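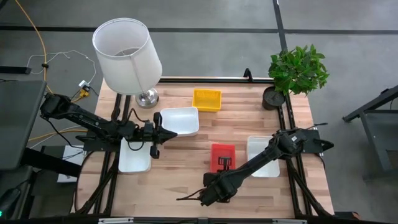

20 April 2023
Sorting task, two-arm cell. Drindis student project.

Carried over from last entry: left gripper closing late when both arms are commanded in the same cycle. Swapped the order of the two writes in the loop so left goes first. Now the right one is late. So it is the bus and not the gripper. Put the two commands into one packet, delay gone on both sides as far as the log can resolve it. Log period is still too long to say more. To do: raise it for the gripper channels only, leave the joints alone.

Layout for the current runs: three white bins, yellow basket at the far edge, red basket near edge. Left arm has the upper and lower-left bins, right arm has the right bin. Red basket is shared, and that is where the arbitration matters. Either arm can ask for the zone above it, first request wins, the other holds at its own side until release. Yellow is left out of the task file for the time being. It is at the limit of what the right arm can do without the elbow going close to straight, and the planner from the Fovach package then picks a different solution every time.

Lamp and plant stay at the back corners. They are in the background set the classifier was trained with, so if they have to come off the table put them back on the same corners before recording.

Calibration. Redid the table plane with the pointer tip, four corners and center. Center came out low compared with the corners, same direction as in November, so the top does have a slight dish. Entered a single plane anyway and added clearance to the approach height. A proper height map would be better but is not worth doing before the demo at Cisternas.

Training set: 1,000 episodes is the number in the project plan. We have 280 that are usable. Another 200 are recorded but have the old timestamps, with the gripper state shifted against the joint state. Could be corrected in post if the shift is constant. Checked a handful by hand and it is not quite constant – it grows toward the end of long episodes. Leave them out, keep the raw files.

Failure types from the latest batch, in order of how often they come up:
- grasp on the bin rim instead of the part. Lateral offset, left arm only. Suspect the wrist zero.
- right arm holds for the zone and never gets the release. The release message is sent but the left arm has already gone to its fault state, and the handler drops it. Needs a timeout.
- part dropped on the way over. Closing force too low for the smooth parts. Raised one step, no crushed parts yet.
- planner returns nothing. Restart fixes it. Cause unknown.

The hold-for-zone fault is the one to fix first. Wrote the timeout at the arbiter instead of in each arm: if the owner of the zone is in fault, the zone goes to "blocked" and both arms retract to their side. Operator has to clear it. Tested in simulation only. On the real arms run it at reduced speed first, with a hand on the stop.

Note on the config files: Sisness branch has the new joint limits, main does not. Do not merge main into Sisness until the limits have been copied over, the merge takes the old ones without a conflict message. Lost most of a session to this.

Cables: left arm bundle needs more strain relief at the base. Finger leads on the right arm are too long and trail on the left side of the gripper. Shorten or clip to the forearm.

Next:
- wrist zero, left
- timeout on hardware
- gripper channel log rate
- re-record the red basket episodes with the new closing force

Also the buffer size in the recorder is set to 1,000 samples and the long episodes run past it. Possibly the same thing as the timestamp drift. Check before re-recording anything.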